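Stusovard Activity Room: Toy and Table Check
Monthly sheet, room 2
Checked by: Lovely Quiambao
Date: 2019-07-01
Copy to: Robel Asfaw, I-seul Wi

Mark each item OK, Fix or Remove. Write a comment for anything that isn't OK. Items marked Remove go to the office the same day.

Dark wood-grain table, white container at the upper right in all three; the toy turtle is in the first.

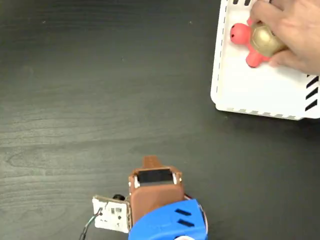
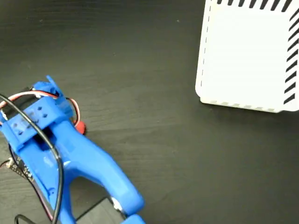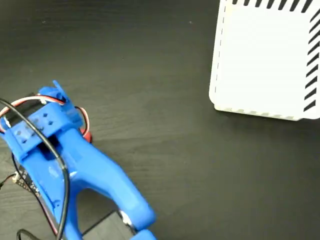 1. Table

1.1 Top free of splinters, chips and lifted edges: OK
1.2 Top wiped down: Fix
Comment: Small pale specks on the dark surface. Go over it again with a damp cloth and dry it. Use the plain cleaner, as the Brestau spray leaves streaks.
1.3 Legs tight, no rocking: OK
Comment: Kieran Ellwood tightened the bolts in May. Still good.
1.4 Cords kept clear of the walkway: OK

2. White container

2.1 Corners rounded, rim smooth to the touch: OK
2.2 No cracks around the slots: OK
Comment: Ran a finger along each one. Please also check the underside next time, I only did the inside.
2.3 Slots too narrow for a child's finger to get stuck: Fix
Comment: Not measured. The gauge is at Clultbridge. Lucian Oprea to bring it back.
2.4 Washed and dried before toys go back in: OK

3. Toy turtle, gold shell, pinkish-red head and legs

3.1 Head and legs firmly attached: OK
Comment: Pulled each one. No give.
3.2 Eye can't be picked off: OK
3.3 Shell squeezed all over, no split or hard spot: OK
3.4 Listed in the toy book: Fix
Comment: Entered as number 337, but that line already belongs to a Marinescu puzzle. Needs its own number.
3.5 Surface clean: OK
Comment: Dust sits in the ridges of the shell. Soft brush if needed, no soaking.

4. Storage

4.1 Shelf under 60 inches high: OK
4.2 Container goes on the shelf with nothing stacked on top: Fix
Comment: Found a box of paper on it on arrival. Moved to the closet.
4.3 Small parts kept in the locked drawer: OK

Open items: 1.2, 2.3, 3.4, 4.2
Recheck by: I-seul Wi, before the room is next used
Initials: LQ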